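Recording two-handed cloth folding with hand-held grippers
Posted by Rainer Vogler, 8 July 2025

The steps are the ones we use at Caltine to record folding data. They assume both grippers are charged and calibrated.

1. Pick one garment and one surface. Set the rest of the laundry off to the side. A patterned cover is fine and gives the tracking more to hold on to than a plain one.

2. Start the recording with both grippers open and in view of each other for 3 seconds. Juraj Holub's alignment script needs this to match the two wrist views.

3. Drop the garment on the surface and don't smooth it. We want crumpled starts. Policies trained on neat starts did badly in our March tests.

4. Pinch a single edge or fold with one gripper and lift it a little. Keep the other gripper low and close to the cloth.

5. Fold at half your normal speed. If you lose a corner, pick it up again and keep going – recoveries are worth having.

Lifting a fold of blue fabric with one gripper, the other one close by:
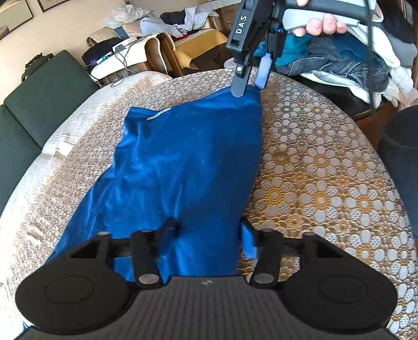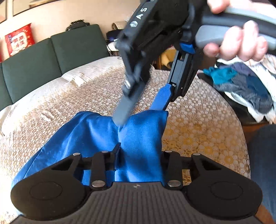 6. Release, open both grippers, and stop the recording. Label it "folded", "partial" or "failed". Keep the failed ones.

We train on batches of 1,000 recordings. With 20 garments in the mix, the policy began to handle shirts it had not been trained on. With 6 it mostly did not. Shiny fabric is still the weak spot, and Hannelore Pfeiffer is testing whether lower exposure helps – send her any satin recordings you have.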